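Products & Services | Automation

Ollberg opens bookings for its two-arm trial bench

Small shops that want to try a pair of robot arms before buying can now rent time on one. Ollberg, which has sold refurbished arms to packing and assembly firms for six years, has started taking bookings for a trial bench it calls Wuletti. A booking gets you two arms, a narrow conveyor, a storage bin, a gridded table and a technician who knows how to run all of it.

You send in a description of the job, and sample parts if you have them. Ollberg's technician sets up the table and teaches the first version of the task. After that your own people can take over the pendants or leave the work to the technician. 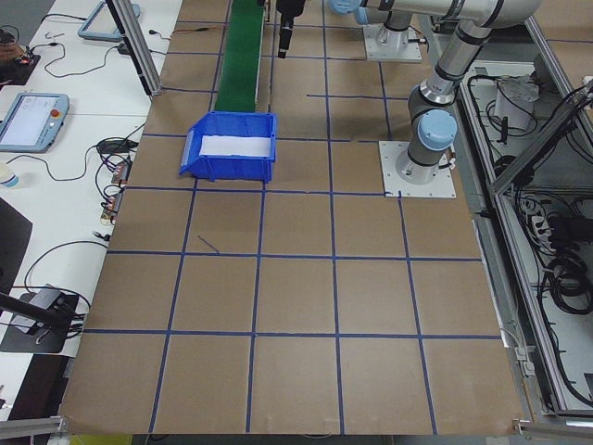 Sylvie Turcotte handles the bookings and says most of the early requests are for plain pick-and-place work: moving a part from a belt to a tray, or from one tray to another. "People ask for the hard thing first," she said. "I usually talk them into the easy thing, and we go on from there."

The grid gets more use than you would expect. It is blue tape on a brown surface, and it lets customer and technician agree on where a part goes without measuring anything. If your own table is a different size, Ollberg can tape the grid to match your layout, provided you send the drawing with the booking.
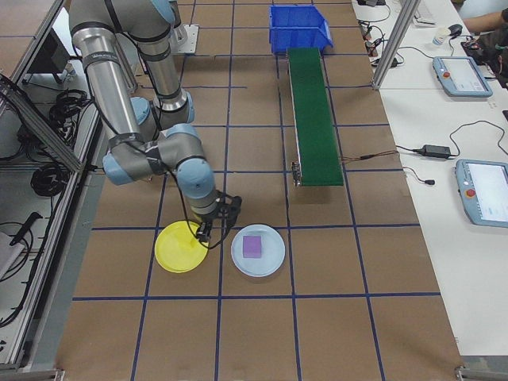
The Wuletti bench with two plates set out and a small purple block on one of them.

A standard booking is 5 days. At the end you get the saved programs, a written report and 30 days of phone support. Hema Marar writes the reports and will say so when a job is a poor fit for this size of arm – heavy parts and soft bags are the usual trouble. Travel, custom fingers for the gripper and extra cameras are billed separately. Ask for those prices up front, as they are missing from the basic quote.

Harahap offers a similar trial with a single arm. It costs less and may be enough if your job never needs a second one.

Ollberg has 4 openings left before September. Requests go to Sylvie Turcotte at the Tistesance office, and she asks that you include the weight of your heaviest part.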